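Kitchen Counter and Sink Run: Photo Gallery

This gallery covers the fitted kitchen on the upper floor of the Dorklow building, after the April refit. The old counter was replaced over its full length, the sink was moved toward the window side, and the shelf above the drainer was taken out. The captions record finishes and care instructions for staff who use or clean the room. Dimensions are in millimeters. Stock codes are kept with the maintenance sheets and are not repeated on this page.

The countertop is the main item. It was ordered from Villanueva in the light gray finish and cut to a finished depth of 698. The square front edge was chosen over the rounded one, which would have left a visible step against the cabinet doors. Clearance between the counter and the table is 1000 at the narrowest point. Keep chairs out of that gap.
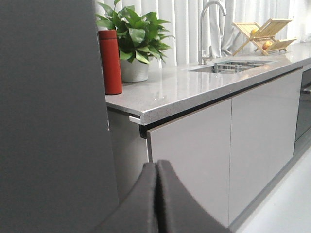 Modov Facilities, Interiors and Fittings Team

Countertop, sink end. Light gray with a fine speckle and a thick squared front edge. Red thermos and potted plant on the counter, gooseneck faucet farther along.

Surface care. The top has a polished finish and shows streaks in daylight. Wipe with a damp cloth and a small amount of dish soap, then dry with a second cloth. Do not use scouring powder, bleach or the green pads. Limescale at the foot of the faucet can be removed with diluted white vinegar, left on for 4 minutes and rinsed off well.

Front edge. The square profile chips more easily than a rounded one if a heavy pan is dragged over it. Lift pans clear. Report chips with a note of the position, measured from the wall end of the counter. Small chips can be filled on site. Larger ones go back to Villanueva for a quote.

Sink. Undermount type, set into a cutout in the countertop. The joint between the basin and the stone-look top is sealed with clear silicone and should be checked twice a year. Crumbs and water can be wiped straight from the counter into the basin. Do not stand on or lean into the basin when cleaning the window.

Faucet. Stainless steel gooseneck with a short lever handle. The height allows a stockpot to be filled without tilting it. If the lever becomes stiff, do not force it. The cartridge is a stock part from Emico and can be changed with the water shut off under the sink.

Plant. Broad green leaves in a plain light-colored ceramic pot. Water once a week at the sink, let it drain, and return it to the same end of the counter. Turn the pot a quarter turn each time so that growth stays even. Wipe the ring under the pot before putting it back.

Base cabinets. Internal shelf width is 449. Trays wider than that go in the tall unit by the door. Hinges were adjusted after fitting and may need a second adjustment once the doors have settled.

Corrections to finishes or measurements should be sent to Ankit Dixit, with the cabinet or fitting named in the subject line.

Page updated 5/15/26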